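Why do we hang clothes on a rail?

Take a shirt and roll it into a ball. After one night it has many small lines, called creases. Now hang the same shirt. Its own weight pulls the cloth down – slowly and gently – and the creases get softer.
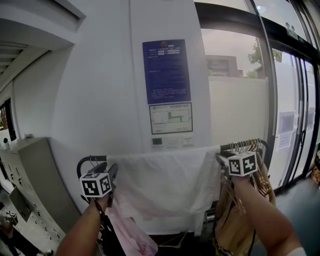 A white cloth over a black rail, with metal hangers at one end.

A hanger works like a pair of shoulders. It holds a shirt in its shape, and the hook goes over the rail. A big cloth without shoulders can simply lie across the rail, half on each side.

Try it at home! Hang up two shirts, and leave a little space between them so the air can pass. Look at them again after six hours. Which one has fewer creases?

Text: Riet Mulder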